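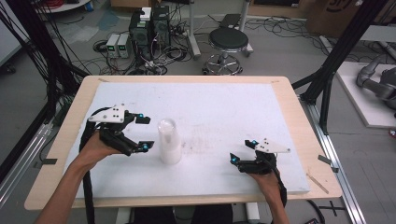 When does the next test weekend of Brerkia start?
The servers open on 03/07/2018 in the evening, European time, and stay open for two days. If you had a key for the first test, the same key works again.

Do I keep my character from the first test?
No, I am sorry. All characters were deleted after the first test. The names are free again too, so if you want your old name, be quick.

How many players fit in one group?
Three. The developers tried bigger groups before, but the healer class became too strong, and they went back.

What level can I reach?
The limit in the test is 13. In the full game it will be 67, and I don't know why they chose this number. Please don't write me about it, I only run the fan page.

Where do I find the blacksmith in Gelto?
Many people ask this one. He is behind the north gate, down the stairs and next to the well. On the map he is still shown at the harbor – this is a known bug.

Is the Hella dungeon open this time?
Only the first half. After the bridge you will meet a closed door, and no key for it exists in the test. I searched for roughly two hours before I read the patch notes.

My game stops at the loading screen. What can I do?
Delete the folder called "cache" and start the launcher again. If this doesn't help, set the language to English, log in once, and then change it back.

Can I stream or write about the test?
Yes, there is no secrecy rule anymore. Only the Stergiou story quests should not be shown before the release in September.

Page kept by Shahab Shojaei. Corrections are welcome in the comments.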